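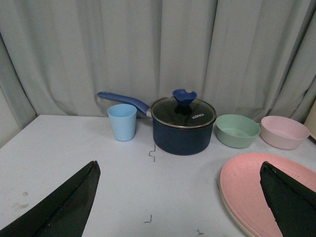
Saucepan with a glass lid, next to a light blue cup.

Plivamitz

Plivamitz is a cold beet and kefir soup eaten in spring and early summer, mostly in the hill villages on the Pavliuk side of the river. I've been keeping this food encyclopedia going for years now and it's still the entry I get the most mail on, so I've rewritten it (again!) with the corrections people sent me. Last updated 2025-09-19.

Name and origin

The oldest mention I know of is in a monastery account book from 1551, where a cook is paid for "plivamits for the brothers, at the end of the fast." Vira Nazarenko, who transcribed the book, reads it as a sour drink and not a soup at all, and I think she has a point, but the beets are listed on the same page so I'm leaving it in. The spelling with a z came much later. My grandmother said it with the stress on the last syllable and would correct you at the table if you didn't.

Ingredients

You need young beets with their leaves, kefir, cucumbers, radishes, dill, green onion and a boiled egg. That's the Pavliuk way. Over in Wimier they leave out the egg and put in sorrel, which makes it much sharper, and they serve it with a hot potato on the side. I love both, though I grew up with the egg and I'm not going to pretend to be neutral.

Preparation

The beets are grated and simmered in a little salted water, covered, until they're soft, and the leaves go in for the last minute. Then everything has to cool all the way down before the kefir is stirred in. I've rushed this more than once and ended up with pink curds. The raw vegetables go in right before serving so they stay crunchy.

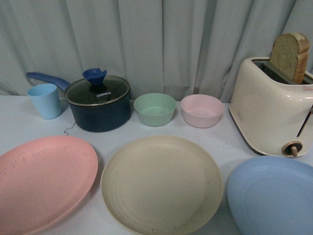

Some cooks add a spoonful of the pickle brine at this point, and Lev Levchenko's version in the Pumerari cookbook calls for a grated apple too. I tried the apple last summer and was surprised how well it went with the dill! Go easy on salt if you use the brine.

Nutrition

It's a light dish, and that's a big part of why people go back to it after a winter of dumplings and smoked meat. By my own kitchen math a bowl with half an egg comes to 80 calories per cup, a bit more with full-fat kefir. If you've been told to watch your potassium or oxalates, the beet greens and the sorrel are the parts to ask your doctor about. The color can also turn up in the bathroom the next day, which is harmless (I get a worried email every spring).

Customs

In Wimier the first pot of the year is shared with the neighbors, and the family with the earliest radishes gets to host. The village fair used to have a plivamitz table with 11 kinds, including one with smoked fish that I still think of fondly. It's hardly ever made in December, when the stored beets are too sweet and there's no fresh dill worth buying.

See also: cold soups, kefir, sorrel, beet greens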